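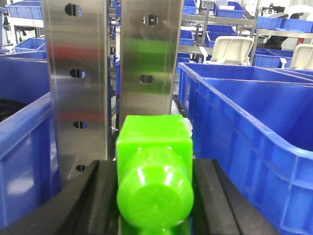 How hard should a homemade gripper squeeze?

Just hard enough that the part doesn't slide when the arm stops short. Start at the lowest current your driver will accept, lift, stop fast, go up one step if it slips. Most people start way too high and then wonder why the finger pads wear out.

Ok. Gripper and wrist camera setup, written down so I don't have to work it out again next time I swap fingers. Arm is the Sillari kit, driver board is an Akedon, gripper body is my own print. Other arms should be close enough.

What you need

Hex keys, the small set
Calipers
Kitchen scale
Threadlocker, the removable kind
A few plastic parts you don't care about
Tape

1. Power off. Not paused, off. Pull the plug on the Akedon board, the switch only kills the logic side.

2. Fit the fingers. Two screws each, finger tight, then close the gripper by hand so the faces meet flat. Now tighten. Do it in the other order and the tips toe out and you'll be back here in an hour. Threadlocker comes later, when it all works.

3. Measure the tool length. Wrist flange to fingertip, gripper closed. Mine is 186 mm with the current fingers. Put that number in the tool file before you move anything. I forgot once and drove the tips into the table, which has carpet on it, luckily.

4. Camera bracket. Tilt it until both fingertips are in view along the bottom of the picture. If you can only see one, the bracket's twisted. Five degrees of twist is enough to mess up every grasp on one side. Tape the cable down to the wrist, leave slack, then run the wrist joint all the way both directions and watch the cable the whole time.

5. Zero the gripper. Close it slowly until current rises, back off a hair, save as closed. Open to the stop, back off, save as open. The Serrano config tool writes both but you have to hit save twice, once for each, its a dumb menu.

6. Empty moves. Slow speed, nothing in the fingers, out over the table and back. Hand on the stop button.
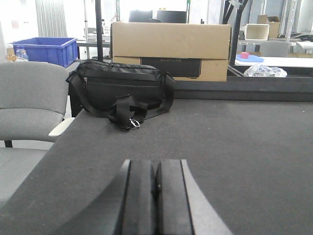 Repeat at the height you really plan to work at, because the wrist sags more when the arm is reaching out. If the tips come in low, fix it in the tool file. Don't shim the fingers.

7. First grasps. Rigid plastic first, something with flat sides. Leave bags and straps and anything floppy for another day, they fold up and the width reading tells you nothing. Weigh the part. Mine has a limit of 300 grams, past that the printed knuckle starts to flex and I don't trust it.

8. Lift, hold, set down. Then again off center, then again turned sideways. Don't change the squeeze and the speed in the same try or you won't know wich one did it.

9. Threadlocker. One screw at a time so nothing shifts. Let it cure overnight.

If it's not working

Part rotates in the fingers: you're gripping too far from the middle, or the pads are dusty. Wipe them.

Gripper chatters when closed: closed position is saved too far in. Redo step 5.

Camera picture freezes when the wrist turns: cable. It's always been the cable for me. I went through two before switching to the thin Zatberg one.

Fingers drift open over a long hold: check holding current, separate setting from closing current, way down at the bottom of the page.

Still to write up: the pads. I'm on the third material and will add it in November if these last.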